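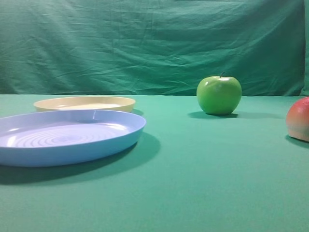 4. Naming greens at home and at work

4.1 Where the shop words come from

The strongest surprise in our interviews was how quickly people left the plain word "green" behind once they had a reason to. In the first round, held in living rooms and kitchens in Trarna, speakers were asked to talk about things they had bought, painted, sewn or thrown out. We did not mention color at all in the opening prompt. Even so, color words turned up early and often, and greens were by far the most fun to follow. One speaker used "bottle," "pine" and "that hospital one" within a single story about a hallway, and went back later to correct "pine" to "more of a spruce."

The transcripts give us 672 color expressions that can be tied to a particular object. Of these, 145 are for things the speaker or a listener called green at least once. We count an expression as "bare" when it is a single basic word (green, blue) and "dressed" when it has anything added: a second color, a comparison, a light or dark word, or a suffix. Dressed expressions were much more common when the speaker had shopped for the object personally. A person who chose the wall paint said "sage, but a dusty sage." The same person's brother said "green." Both lived with that wall every day!

A good part of this vocabulary is on loan from sellers. The Wostiva paint cards were lying around in several homes, and a few of their names had slipped loose from the cards altogether. Speakers used them for jackets and cars, sometimes with no memory of the source. Torben Albers, who transcribed the Trarna interviews, first marked these as local dialect words and only spotted the match when he was choosing paint for his own stairs. We have kept his original notes in the archive, as they show very nicely how natural a trade name can sound after a few years in the mouth.

4.2 The border with blue

The region between green and blue has been argued over for a long time, and we make no claim to settle it here. What everyday talk can add is a look at how people cope with it. Our speakers had at least three ways of coping, and they moved among them freely.

Some picked a side and held it. Some used a word that belongs to the border itself, with "teal" well ahead of "turquoise" in Trarna and the reverse in Sinano. The most interesting group named a color by setting it against a neighbor. Two greens next to each other pull at one another, and a speaker who would call either one "green" alone will call one of the pair "the bluer one." Figure 2 gives a sense of this: the hanging cloth is darker and slightly bluer than the teal-green cloth on the tabletop, and a description of one tends to lean on the other. Creased fabric adds its own trouble, as the ridges catch the light while the valleys go dark, and a speaker has to decide which of those is "the color."

Most simply decide, and fast. In talk about curtains, bedding and clothes, almost everyone named an average shade and treated the rest as shadow. The exceptions were people who sew. They would say "in the fold it's nearly black" or "it goes blue when you hold it up," and they said it with obvious pleasure. Vinzenz Steiner's earlier work with tailors found the same habit, and we were delighted to see it show up among hobbyists who had never worked in the trade.

4.3 Disagreement as a tool

Pairs of speakers disagreed about greens constantly, and the disagreements were a gift to us. Take this exchange about a bicycle, from a couple in Sinano:

-- It was a green bike.
-- It was not green, it was petrol.
-- Petrol is green.
-- Petrol is blue with a bit of green in. The seat was green.

The second speaker is doing a lot of work in very few words. She offers a border word, gives a recipe for it, and then hands over a better case of green for comparison. We found recipes of this sort ("a bit of," "a drop of," "with some gray in") in nearly every long disagreement and almost never outside one. People seem to have the means to be precise and to save them for when they are challenged.

This matters for method. A naming task with 500 chips and one speaker at a time is a fine way to learn where a boundary falls, but it will miss the recipes, and the recipes are where speakers tell us what they think a color is made of. We would love to see chip studies rerun with pairs, even small ones.

4.4 Light words and dark words

One last pattern deserves a mention before we turn to the written sources. "Light" and "dark" did not behave as mirror images. "Dark green" acted almost like a color name of its own, stable across speakers and seldom argued over. "Light green" was a catch-all, and listeners often asked for more: light like mint, or light like a pear? Older speakers in Trarna had a separate word for the pear shade, taken from a brand of soap, and used it only for clothing.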